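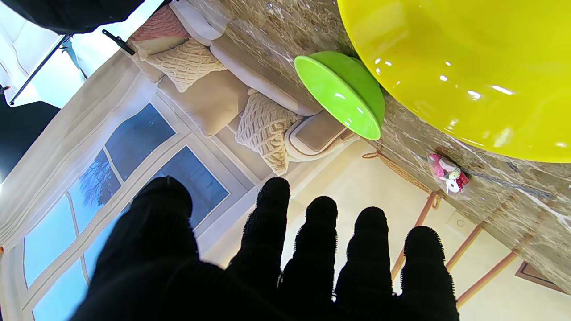
Wrist camera view, gloved hand at the counter, green bowl near the edge.

Pre-run checklist, glove grasp study
Site: Utdale lab, counter station
Date: 20/01/2019

1. Glove fit, all fingers: OK. Knit is fuzzing at the edges. Fine for now, swap at 200 grasps.
2. Finger spread at rest: OK. Much better than the July glove!
3. Counter edge clearance: WATCH. Green bowl sits close to the edge. Move it in before the first reach.
4. Loose cords on the counter: FIX. Gray cord by the candy bag needs taping down.
5. Shiny objects under the lights: OK. Highlights on the bowl are small, and the Wunia tracker copes with them — a lovely change from last year.
6. Backdrop and clamp: OK.
7. Light stand footing: not checked, do it before power-up.
8. Stop button: OK, tested twice.

Comments: 736 grasps logged so far, 80 of them on the candy bag. Soft bags are where the knit glove shines and I can't wait to see the next batch. Keep speed at 27 percent until items 3, 4 and 7 are signed off.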